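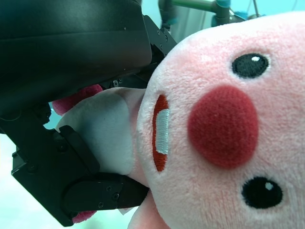
Pink toy in the gripper, red nose and all.

7/26/23

Iva wrote:
> so can they tidy a kids room yet or not? Grekstead people keep telling me
> next year, next year. Would settle for toys off the floor

Short answer no. Longer answer, sort of, if you're patient.

Soft toys are the bit I'd have bet against, they squash and flop and there's always an ear or a leg where you dont want it. Picking up is the part that's come on most. Gets hold of a limb or the head, fine. Knowing where the thing goes afterwards, hopeless. Gökçe's log has 3,586 tries at plain pick and drop in a box, 924 of them needed a person to step in. Not what I'd call help round the house.

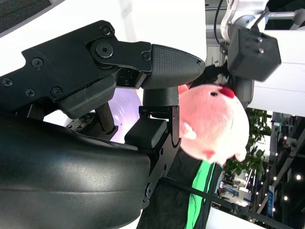
Speed is the other thing. My youngest clears a rug in 5 minutes when bribed. Wouldn't swap her yet.

Laundry is worse, dont ask. Dishes I've only seen done with plastic ones. Dania think they'll have something for shop shelves by November, boxes mostly, and I do beleive that one. Boxes keep their shape.

Can send the log if anyone wants it, 3 files, bit of a mess. Got to run.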